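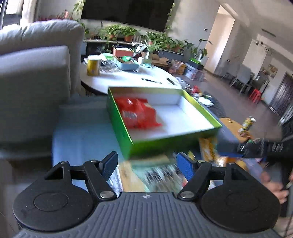

4 Aufnahmen mit dem Handgreifer

Dieser Abschnitt gilt für alle Teams der Robotik-AG Fletmont, die Trainingsdaten für die Aufgabe »Verpackungen umräumen« sammeln. Die Montage des Greifers ist in Abschnitt 3 beschrieben. Wer den Greifer zum ersten Mal benutzt, macht die Schritte unter 4.2 zusammen mit einem Mitglied, das schon Aufnahmen abgegeben hat.

4.1 Vorbereitung des Raums

1. Gegenstände bereitlegen. Geeignet sind Snacktüten, kleine Schachteln, Dosen mit Deckel und ein offener Karton als Ziel. Tüten und Dosen bleiben verschlossen.

2. Die Gegenstände ungeordnet auf dem Boden oder auf einem Tisch verteilen. Nicht sortieren. Das Modell soll später auch mit einem Durcheinander zurechtkommen.

3. Möbel und Pflanzen dürfen stehen bleiben. Ein Wohnzimmer oder Aufenthaltsraum ist als Umgebung genauso zugelassen wie der Werkraum. Nur Stolperstellen auf dem Weg zwischen Ablage und Ziel werden weggeräumt.

4. Alle Personen im Raum fragen, ob sie mit der Aufnahme einverstanden sind. Hände und Arme am Bildrand sind zulässig. Gesichter sollen nicht zu erkennen sein.

5. Fernseher und Musik ausschalten.

Hinweis: Starkes Gegenlicht vom Fenster vermeiden. Wenn möglich, Vorhänge zuziehen oder so stehen, dass das Fenster seitlich liegt.

4.2 Greifer prüfen

1. Schrauben an beiden Fingern auf festen Sitz prüfen. Sie werden handfest angezogen, nicht stärker.

2. Griffpolster ansehen. Die Polster müssen glatt anliegen und dürfen an den Kanten nicht abstehen. Das linke Polster ist schwarz, das rechte blau. Die Farben dienen bei der Auswertung dazu, die Seiten zu unterscheiden, deshalb beim Auswechseln nicht vertauschen.

3. Die Finger mehrmals ganz öffnen und schließen. Sie müssen ohne Ruckeln laufen.

4. Kameralinse mit dem Mikrofasertuch abwischen. Kein Reinigungsmittel verwenden.

5. Speicherkarte einsetzen und eine kurze Probeaufnahme machen. Beide Fingerspitzen müssen unten im Bild zu sehen sein.

Achtung: Zwischen den Fingern besteht Quetschgefahr. Beim Prüfen nie mit der freien Hand zwischen die Polster fassen.

4.3 Durchgang aufnehmen

1. Greifer mit offenen Fingern vor der Brust halten. Aufnahme starten und 2 Sekunden still stehen.

2. Zum ersten Gegenstand gehen und den Greifer von oben oder leicht schräg heranführen.

3. Finger schließen, bis der Gegenstand sicher hält. Tüten am Rand fassen und nicht in der Mitte zusammendrücken.

4. Gegenstand über den Karton führen und dort loslassen. Nicht werfen.

5. Schritte 2 bis 4 wiederholen. Ein Durchgang umfasst bis zu 13 Gegenstände.

6. Leichte oder halb leere Kartons dürfen am Ende selbst gegriffen und umgestellt werden. Dabei den Karton an einer Wand fassen und so gerade halten, dass nichts herausfällt.

7. Greifer wieder mit offenen Fingern vor die Brust nehmen, 2 Sekunden warten, Aufnahme beenden.

Hinweis: Bewegungen gleichmäßig ausführen. Bei schnellen Schwenks verwischt das Bild, und die Lage des Greifers lässt sich nicht mehr berechnen. Einzelne unscharfe Stellen sind kein Problem – erst wenn ein ganzer Griff unscharf ist, muss er wiederholt werden.

Hinweis: Misslungene Griffe nicht herausschneiden. Fällt etwas herunter, den Gegenstand mit dem Greifer wieder aufnehmen und weitermachen.

Achtung: Eine zweite Person darf Gegenstände nachlegen, aber nur, solange der Greifer nicht in diesem Bereich arbeitet. Vorher absprechen, wer wann in die Nähe greift.

4.4 Daten abgeben

1. Aufnahme auf den AG-Rechner kopieren, Ordner »Oakley«. Der Dateiname besteht aus Teamkürzel, Raum und laufender Nummer.

2. Im Protokollblatt eintragen: Raum, Licht, Art der Gegenstände, Auffälligkeiten.

3. Speicherkarte erst löschen, wenn Laine Vaher oder Oranuch Tanasarn die Kopie bestätigt hat.

Für das Training werden insgesamt 3.000 Griffe benötigt. Der aktuelle Stand hängt im Werkraum aus. Abgabeschluss für die erste Runde ist der 31. Dezember 2024. Aufnahmen, die danach eingehen, kommen in die Januar-Runde.

Defekte Polster und fehlende Schrauben bitte bei Burgi Rüegg melden. Ersatz liegt in der Schublade unter dem 3D-Drucker.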